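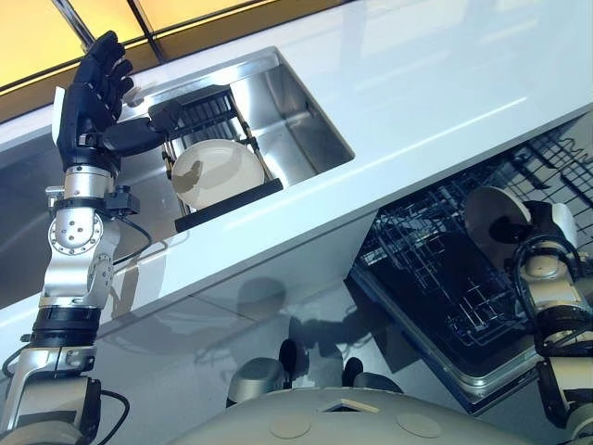

The rack in the sink

Most kitchens with a dishwasher still have a dish rack. It gets shoved under the sink when visitors come and is back out by breakfast. Kitchen catalogues leave it out altogether, and a lot of new benches are drawn up without any thought for where it will go.

Radwa Bouazza has been designing kitchens in Nutholm for 14 years, and she now asks about the rack at the first meeting. "People tell me they don't use one," she says. "Then I go round to measure up and it's sitting there with a saucepan in it."

Her preference is to put it inside the bowl. A black wire rack standing in a stainless steel sink keeps the drips off the bench and needs no tray underneath. A dinner plate can stand upright in it, and the white benchtop beside it stays clear for chopping, or for the things that are waiting their turn in the machine. When the dishwasher is directly below and to one side, with its door down and the rack pulled out, a plate has only a short way to travel between the two.

The catch is that you lose the sink. Anyone who fills a bowl with hot water and washes a whole dinner's worth in one go will find an in-sink rack annoying by the second night. It suits households that do most of their washing in the machine and a little by hand: the good knife, the wooden board, a lunch container that is needed again before the cycle finishes.

Measuring for one

Racks are sold by their outside size and sinks are often sold by their outside size as well, and that causes trouble. The figure that counts is the inside of the bowl at the height where the rack will sit. Many bowls narrow toward the bottom and have rounded corners. A square-cornered rack that looks right on paper can end up perched on the curve and rocking.

Bouazza cuts a piece of cardboard to the rack's footprint and takes it to the showroom. If the cardboard lies flat on the floor of the bowl with a finger's width free all round, she's happy. She also checks the height of the tap with the rack in place. A tall stockpot has to get under the spout somehow, and lifting out a full rack to make room gets old quickly.

Feet matter more than most buyers expect. Bare wire marks stainless steel, and rubber feet that fall off into the plughole are a nuisance. Look for feet that are moulded on, or screwed, and run a hand along the underside before you pay. Coated wire should be smooth at the joins, where rust usually starts once the coating chips.

One family's bench

Obadia Kinyua and his household of five replaced their kitchen bench last August, using a local joiner, Sallis. The old laminate had swollen beside the sink, right where the drying rack used to stand on a folded tea towel. The new bench, with sink and fitting, came to $2,842, and Kinyua says he would have paid a bit more for a wider bowl.

They kept their dishwasher, which takes 14 place settings, and had the sink moved so that the two sit together. Before that the machine was on the other side of the stove. Plates were rinsed, carried across the floor and dripped on everything along the way.

"The walking was the problem," Kinyua says. "The kids would stop halfway and put things down. Now they can stand in one spot and do it."

He had the sink put on the left because he rinses with his left hand and loads with his right. His wife does it the other way round and says she has got used to it. The joiner told them that most people adapt within a week or two and that the position of the drain usually decides the question anyway.

One thing they would change is the landing space. With the dishwasher door down, nobody can get to the drawer beside it, and that's where the cutlery lives. They now unload the cutlery basket on to the bench first, close the door, and then put it all away. It works, but a drawer further along would have been better.

Racks, inserts and mats

There are three main types to choose from. Upright wire racks have slots or tines that hold plates on their edge, and they dry crockery fastest. Flat inserts with parallel bars are better for glasses, colanders and roasting dishes, and they double as a place to thaw things or rinse vegetables. Silicone mats roll up and go in a drawer, though water tends to pool in the folds.

Clotus, the homewares shop on the main street in Nutholm, stocks all three, with small wire racks from $32. El-Sayed, two doors down, carries a heavier version with a removable side basket. Take your cardboard to either one. Both shops will let you try a rack in their display sink if it isn't piled up with stock.

Whichever you buy, lift it out every few days and scrub the floor of the bowl underneath. Crumbs and tea leaves collect against the feet, and hard-water scale builds up in a neat outline that takes some shifting. White vinegar on a cloth, left for a few minutes and rinsed well, takes care of the scale on stainless steel.

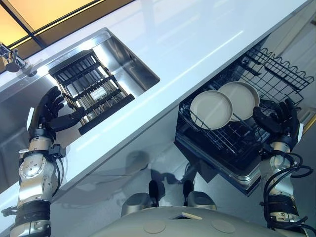
Can a sink rack go through the dishwasher?

It depends on the coating. Plain stainless steel racks are generally fine on a normal cycle. Coated wire is more variable, so check the label, and wash the rack by hand if the coating has already chipped, as heat and detergent will lift it further. Take any loose rubber feet off first and wash those in the sink.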